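4.2 Setting up a discharge sampling point

This section covers the first sampling point on a site. Read section 3 (Registering your site) before you start. You need the Vuvareck sampler, one Plirton filter cartridge and the site permit number.

1. Find the last manhole before your wastewater enters the public sewer. Samples taken farther upstream are not accepted for the annual return.

2. Open the sampler case and slide the cartridge in with the arrow pointing down. Push until the latch clicks.

3. Lower the intake hose until the weight rests on the channel floor, then pull it back up by one hand's width. Clamp it to the bracket.

4. Set the sample volume to 500 ml and the interval to 11 minutes. The display shows READY when both values are saved.

Note: Sites that discharge fiber waste (laundries, textile finishing, carpet cleaning) must use the fine cartridge. The standard cartridge lets short fibers through and the result will read low.

Caution: Do not lean into an open manhole. Gas can collect in the channel even on sites with light use. Work in pairs and keep the cover hook within reach.

Office sites with no process water follow the same steps, but they sample only once a year, in May.
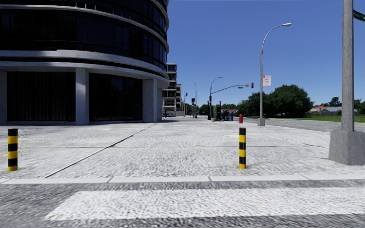 Office building with columns at ground level

5. Enter the site type. Choose OFFICE, WORKSHOP or PLANT. The site type cannot be changed after the first sample – if you pick the wrong one, delete the point and start again from step 1.

6. Press START and hold it for seven seconds. The pump runs once to flush the hose.

7. Write the point number on the case label and in the site log.

Note: The cartridge is rated for 4,000 samples. Replace it sooner if the flow warning stays on after a flush.

If the display shows E7, the hose is blocked or kinked. Switch off, straighten the hose and repeat step 6. If the code comes back, contact Drukalum service and ask for Kinga Dudás or Ottó Dobos. Have the serial number ready.

Section 4.2 last revised 2018-07-26. Checked by Ilona Bodnár.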